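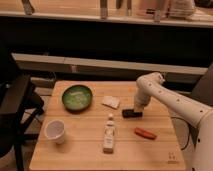
Lerkel tabletop group -- minutes, February
Data collection meeting, second session of the month

Present: Jomar Sarmiento (chair), Felicidad Buenaventura (collection), labeling staff, one person from the Pangilinan training side by phone.
Apologies: storage and networking.
Start: 3:00 p.m.

1. Minutes of the previous meeting

Accepted with one correction. Under item 5, "episodes" should read "attempts." An episode is a recording that has passed review. An attempt is any recording. Jomar asked that the two words be kept apart in the log as well, where they are still mixed.

2. Status of the collection

Felicidad reported that the target for the pick-and-place set stays at 700 episodes. Recording continues on the single-arm table. The second table is not in use until its arm has been calibrated again, and no date was given for that.

The operators work in blocks of 48 attempts, after which the log is saved and the disk is checked. Felicidad wants the block size kept. A longer block was tried last month and the operators' paths got sloppy toward the end, with more stops above the object and more corrections in the wrist. Pangilinan confirmed that those late attempts are easy to find in the training curves.

There was a question about whether the pauses should be trimmed. Pangilinan prefers them left in for now. Trimming can be done later from the joint velocities, and once the raw file is cut it can't be put back. Agreed: no trimming at the recording stage.

3. Instruction text

Every episode carries one line of text saying what the operator was asked to do. Labeling found that the lines have drifted. The same action is called "pick up," "grab," "lift" and "take" depending on who typed it. Some lines name the goal location and some do not.

Pangilinan does not object to varied verbs and said that some variety is useful. The missing goal location is a real problem, as the model then gets two different endings for the same words.

Agreed: verbs stay free, goal location becomes a required field. Labeling will go back through the existing lines. Lines where the goal can't be read off the video will be marked "goal unknown" and held out of training, and the recordings will be kept.

4. Scene layout and resets

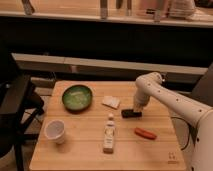 Resets took up most of the meeting. The current rule says that the operator returns all objects to a start layout after each attempt, and the start layout is changed between blocks. In practice the target object is moved and the others are left more or less where they were. Jomar's concern is that the model can then learn the position and ignore the object. With the gripper down on the black block, the green bowl at the back and the small white bottle standing toward the front, a policy could do well on that layout by driving to the same spot every time. The objects that are not being handled need to move as well, and by enough to matter.

Felicidad pointed out that full resets cost time and that the operators are already behind. She proposed a full reset every 4 attempts, with only the target moved in between. Pangilinan said this would be acceptable if the log shows which resets were full. A random layout sheet was suggested and put aside, as the last one was ignored after the first day.

Agreed: full reset every 4 attempts, marked in the log with an F. To be looked at again after 2 blocks.

The cup was raised as a separate matter. Paper cups are light and get pushed by the forearm on low approaches. Labeling asked if such attempts should be rejected. Agreed that contact with a non-target object is not by itself a reason to reject. Reject only if the object falls off the table or ends up blocking the target.

5. Naming of objects

The flat black object appears in the label list as "eraser," "sponge" and "black block." One name is to be used in the object field. Jomar chose "black block," on the grounds that it does not claim a use. The red-orange object has the same trouble, with "sausage" and "hot dog" both in the list. "Sausage" was chosen. Free text in the instruction line may go on using any of these names.

6. Failed attempts

Grenel, the review tool, currently deletes failed attempts after export. Pangilinan would like them kept for a later success classifier. Storage was not present to comment on disk space. Felicidad noted that failed attempts are shorter on average and should not add much.

Agreed in principle, subject to storage. Until then the delete step in Grenel is to be switched off by hand before each export. Failures will get a reason code: missed grasp, dropped, wrong object, operator stop, other. Labeling asked that "other" require a typed note.

7. Lighting

The recordings have a strong warm cast. Pangilinan does not want it corrected in the source files. Color changes will be applied during training. Felicidad asked that the room lights not be changed in the middle of a block, and that any change between blocks go in the log.

8. Any other business

The Foruvari export script writes the gripper state one step late. A fix exists but has not been merged. Files exported before the fix will need to be exported again, and the raw recordings are not affected.

Actions

Felicidad: write up the new reset rule for the operators; add the F mark to the log sheet.
Labeling: goal location pass on existing lines; merge object names; draft reason codes.
Jomar: speak to storage about failed attempts; get the Foruvari fix merged.
Pangilinan: send back a list of late-block attempts that look poor, for second review.

Closed 4:20 p.m. Next meeting after the reset rule has been in use for 2 blocks.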